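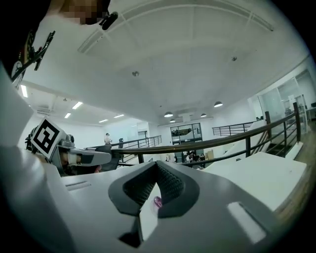
Mandis Project: Bench Safety and Inspection Checklist
Upstairs bench, second check of the term, March
Checked by Seon-mi Na with Chun-yin Ko. Comments by Seon-mi unless initialled.

Thank you all for leaving your kit out for us. I have tried to write down what we found in enough detail that somebody coming to it fresh can follow, so forgive me if some of it goes on a bit. OK means carry on as you are. FIX means sort it before the next session. WATCH means it will do for now but please keep an eye on it.

SECTION A. HAND-HELD GRIPPERS

A1. Housing free of cracks and sharp edges: OK
Both housings gone over by hand, seams included. There was a slightly rough seam on the Boltesano grip and So-yul So took it down with fine paper while we were standing there, which was very kind of her. If you print a replacement part, do please run a thumb along it before you pass it to anyone else!

A2. Screws tight, none missing: FIX
One screw on the trigger side of the Boltesano grip turned freely. Chun-yin has put in a longer one for the time being, but it stands proud and will catch on a sleeve sooner or later. The right length is in the drawer marked Premus, second from the top.

A3. Fingers open and close without sticking: OK
Both pairs cycled 20 times. The left one squeaks. We talked about oil and decided against it, as it would get on the pads and then you would be dropping things all afternoon.

A4. Finger pads firmly stuck down: WATCH
One corner is starting to lift. Not enough to peel off, but don't pick at it.

A5. Markers flat, clean and readable: OK
Wiped with a dry cloth. No sprays, please, the print smears (ask Yu-na Yeo, who has now made two new sets).

A6. Pinch points known to everyone using the grippers: OK
I asked each of you to show me where you could trap a finger, and you all found the trigger linkage straight away. Only I-seul Oh mentioned the gap behind the fingers, and she is quite right, so I have added it to the briefing sheet.

SECTION B. CABLES AND POWER

B1. Cables undamaged, no bare wire: OK

B2. Cables clear of the walkway: FIX
The charger lead was stretched across to the far socket again. I know the near socket is awkward to reach. Use it anyway, or ask me for the short extension, which lives in my desk and is never locked away.

B3. Batteries charged on the tray and not left overnight: OK
The log is filled in properly this time, and in legible handwriting too. Lovely to see. We are happy with the 1,000 mAh cells. Any cell that feels puffy or smells odd goes in the sand bucket and you come and find one of us, whatever the time.

SECTION C. THE UPSTAIRS AREA

C1. Nothing stored on or leaning against the railings: OK
People sit underneath us. Screwdrivers, spare fingers, mugs and phones all stay well back on the table, and nobody holds a gripper out over the rail, even for a moment to get a better view of the floor below.

C2. Top of the stairs kept clear: OK
Bags under the table, please, and not on the landing.

C3. Wearing head-mounted kit on the stairs: WATCH
I should like this to be a flat no from now on. You lose a good deal of what is at your feet, and with a gripper in each hand you haven't a hand for the rail either. Take everything off, carry it down in the box, put it on again at the bottom. CK agrees and says he has nearly gone over himself.

C4. Spotter present when somebody is recording: OK
So-yul spotted for I-seul during the check and did it very well, talking to her all the way round the table.

SECTION D. PEOPLE

D1. Long hair tied back, lanyards off: OK

D2. Breaks taken: WATCH
The grippers don't seem heavy until you have done roughly 200 grabs with them, and then your wrists tell you about it. Swap over well before that. Yu-na has offered her kitchen timer.

D3. Passers-by told when recording is going on: FIX
The sign was face down in the Beaudoin box. It belongs at the top of the stairs before the first recording starts.

TO DO
Correct screw for the Boltesano grip: Chun-yin
Charger lead: whoever sets up first
Sign out and upright: I-seul
New pad adhesive ordered: me

Find me after four if anything in here is unclear, or if you think I have got something wrong. I shall come back to look at the three FIX items before you start on the sorting task.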